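Curtains, finally!

So I made curtains. Two of them, lined, for the big window in the front room, and I am far more excited about this than a grown woman should be. We moved in with a bedsheet pinned over that window and the bedsheet stayed there for 13 months (I did the sum last night and went a bit pink).

What got me going was my neighbor, Krystyna Szczepańska. She sewed for a theater when she was younger and she can't walk past a bad hem. One look at the bedsheet and she went home, came back with a tape measure and had me up on a chair before I'd put the kettle on. Measure the rail, she said, and forget the window. I had been measuring the window! All those scraps of paper in my kitchen drawer with window sizes on them, useless.

The other thing I'd never understood was fullness. You want the cloth a good deal wider than the rail, double if you can stand the price, or it hangs there flat like a towel. I gulped, bought double, and oh, it makes such a difference. Those big soft folds! 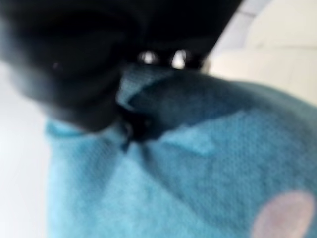
Fabric, fabric, fabric.

Cutting was the scary part. I cleared the living room floor, shut the cat in the bedroom and crawled up and down on my knees with chalk for a whole evening. Then I pinned everything, found I'd pinned one lining inside out, and pinned it again with the radio on. The sewing itself is just long straight lines, and I loved it. You get into a rhythm and your mind wanders off, and I planned most of a vegetable bed somewhere along the second side seam.

Krystyna's best tip was to hang them before hemming and leave them up for a few days, so the cloth can drop. Mine dropped more on the left than the right, so I'm very glad I listened. I pinned the hems in place at the window and did them by hand, in November, under a blanket, with a pot of tea next to me.

They're up now and the room feels so much warmer in the evenings. I keep opening and closing them! The bathroom window is next, and I already have my eye on a remnant with little green stripes.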